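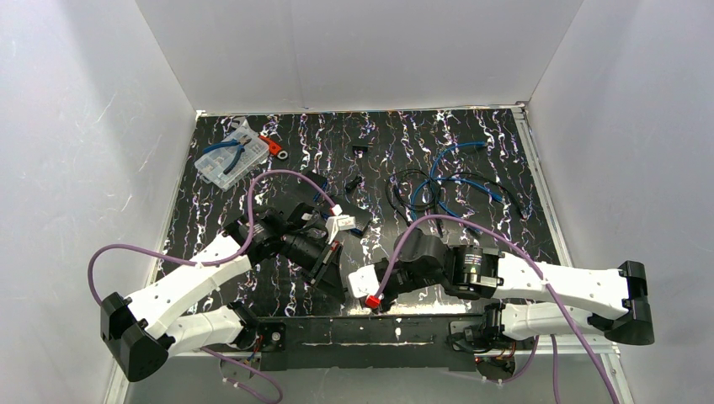
Ticket: right arm drops off the bus during hold
Site: Fatport bench cell
Unit: Zulmont two-arm tabletop set
Status: open, workaround in place
Priority: medium

Summary
Right arm loses torque while holding a part. The left arm keeps running. The controller logs a timeout on the right wrist motor, then on every motor below it, and the task script stops. The part falls from whatever height the arm was at.

Steps to reproduce
1. Home both arms.
2. Close the right gripper on the small white block.
3. Raise the wrist and rotate it 90 degrees.
4. Hold. The fault usually shows up within 5 minutes.

Checked so far
Swapped the controller ports for left and right. Fault stayed with the right arm.
Supply voltage at the base motor is steady under load.
Raised the bus timeout to 2000 ms. The arm still drops, only later.
Reflashed the wrist motor with the Sernton firmware. No change.
Ran the same hold with the gripper empty. Same fault, so load is ruled out.

Current suspect
The purple cable from the right gripper. It arcs over the upper link and goes off the near side of the table, and wrist rotation pulls on it. Moving the cable by hand at the wrist connector with the arm parked brought up the timeout on 9 tries. The same test on the left arm gave none.

Workaround
Wrist rotation on the right arm is limited in software. Nothing fragile goes in the right gripper, and hands stay out from under it while torque is on — the links come down without warning.

Next
Replacement cable ordered from Van Dijk, longer than the original. Fit it with a strain relief at the elbow, remove the software limit and repeat the hold test. Ticket stays open until the arm gets through a full shift.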